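Sidewalk robots, on a screen

I finally went to the Carnus open day in June, mostly to see whether the delivery robot does what the flyer says. Short version: I saw a lot of simulator. The real machine stood by the coffee and drove 39 feet down a hallway.

The demo was a virtual city seen from robot height. The presenter made a big deal of the pavement, and fine, cracks do matter to something with small wheels.
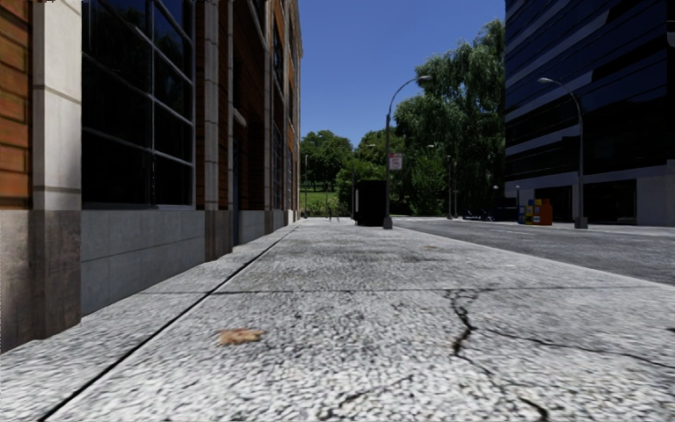 Simulated sidewalk, cracks included. Street lamp and newspaper boxes farther up.

I asked how the cracks compare with real ones and got a slide. It said 603 practice routes, 80 of them "hard." Hard according to whom? The answer was a scoring tool called Bornitz, which Carnus also wrote. So they set the test and they grade it.

Then we moved on to the open plaza part.
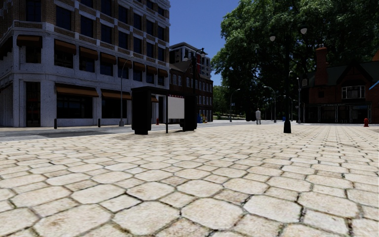
One pedestrian, way off in the back. My street at 5 p.m. has strollers, dogs, scooters and a guy unloading kegs. I was told crowds are coming in a later version, no month given.

I don't think it's a scam. The graphics are decent and the engineers took my questions. But I'd want to see it outside, in rain, before I let one near my stoop.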